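Is the Prallex cast iron really worth $1199 for the set?

saltlick_dan
Posted July 2020

Been reading the blurb for the Prallex enameled set and I'm not buying it, in both senses. They say the lids "self-baste" and that you can braise a chuck roast with 2 tablespoons of liquid. I've had a no-name Dutch oven for years and the little bumps on the lid have never done a thing I could taste. Has anyone paid full price and cooked the same roast in both?

garba_girl
I have the big pot, not the set. It holds heat well and it cleans up easy. Is it better than my mother's old one? Not that I can tell. The 2 tablespoons thing works if you have onions in there, and onions would do that in any pot with a tight lid.

Charoen Chaiyaporn
Disagree a bit. Lid fit matters more than people let on. My cheap one steamed so hard around the rim that I was topping up the stock every hour. The Prallex doesn't. I make a pork belly with palm sugar and fish sauce that used to scorch on me, and now it doesn't.

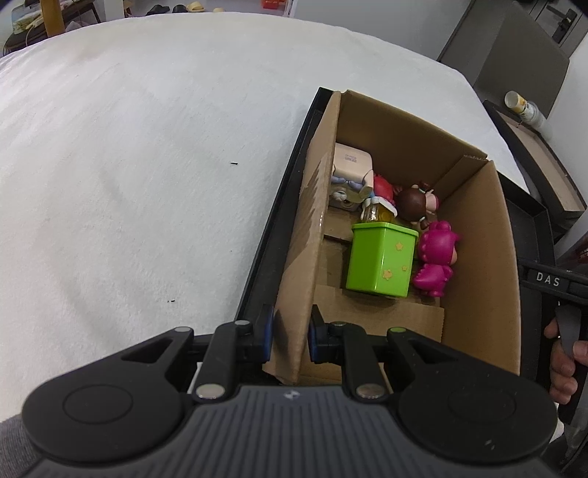

I'd still say skip the set. The small saucepan is useless and the skillet is heavier than it needs to be. Buy the pot by itself when it's on sale in November.

saltlick_dan
Did you change anything else though? Same burner, same heat? A scorched pork belly sounds like a flame problem to me.

Charoen Chaiyaporn
Same stove. Maybe I got better at it, I'll give you that.

ogilvie_c
I moved from a Sirance to the Prallex and the bottom is thicker, so it takes forever to heat up. For a roast, fine. For browning meat on a weeknight I reach for the old one. Also the "tested to 2000 degrees" line on the box means nothing. What oven gets there?

garba_girl
lol Callum, I wondered that too. Mine quits at 500.

saltlick_dan
So one person likes the lid, one hates the wait, and the price is still silly. I'll put foil under the lid of the one I've got and do the chuck roast Sunday. If it comes out dry I'll come back and eat my words.

ogilvie_c
Parchment works better than foil if there's wine in it. Press it right down on the meat.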